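Vornstead Circle Notes, version 2

What it is

A set of 900 short notes written down during and after facilitated gatherings at Vornstead: opening rounds, harvest sessions, the long silence before lunch. Each note is one plain text entry. Hosts wrote most of them, some on the backs of agendas, which explains a few of the line breaks.

Where the notes came from

The gatherings were run in circle format with a talking piece. After each session the hosting team typed up what they could read. Wike, our note-keeping tool, merged the files and removed duplicates. It also removed a poem, since restored.

Fields

session: short name of the gathering
phase: opening, middle, harvest or closing
role: host, guardian or participant
text: the note itself
theme: one word, chosen by whoever was typing

The theme field is the weak one. "Emergence" is attached to 232 notes, including one about parking.
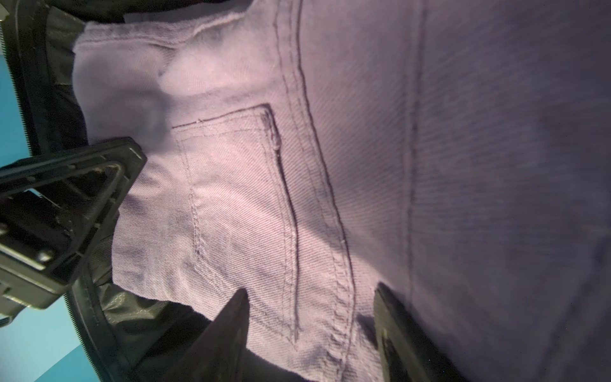
Lavender-pink twill with a stitched pocket.

Suitable uses

Planning your own gathering, comparing how hosts open a session, or training new facilitators to write shorter notes. Prudo used version 1 for a workshop on invitations and sent back corrections, all of which are in.

Unsuitable uses

Please don't use it to measure whether circle practice works. The people who left early wrote very little down.

Known problems

Closing rounds are thin, as hosts were stacking chairs. Notes longer than 2,000 characters were split by Ivex on import and may resume in the middle of a feeling. Spelling is as found.

Changes

Jan 21, 2021: version 2 released. Role field added, poem put back.
Next: a tidier theme list, due in February if the hosts can agree on what a theme is.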